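Speaker notes, Saturday, June 5, 2021
Card and paper evening, Drelport hall

Say hello, let everybody find a chair, and thank Sanaa for the use of her good paper trimmer (she drove it over from Ocampo, bless her).

Start with inking edges. I've been doing this since 2000 and I still press too hard! Tell them to start off the paper and drift on, in little circles, and to practice on scraps first. Hold up the postcard with the muddy corner so they feel better about their own.

Then layering. Leave a narrow border, narrower than you think, and glue the smallest piece down first so you can still fuss with the rest. Pass around 2 of the April swap cards, the lighthouse and the one with the pears.

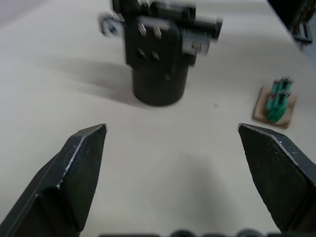
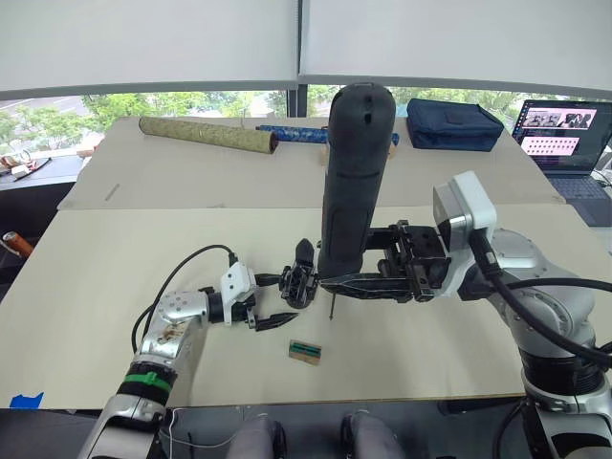 Drelport Paper Arts Club

Colored pencil comes next, over the stamped image, nice and light. Gwendolyn will probably ask about blending, so let her, she always has a good tip of her own to share.

Last thing, the summer swap. Names go on the back, envelopes to Nelli, and please, please let the glue dry overnight before you mail anything.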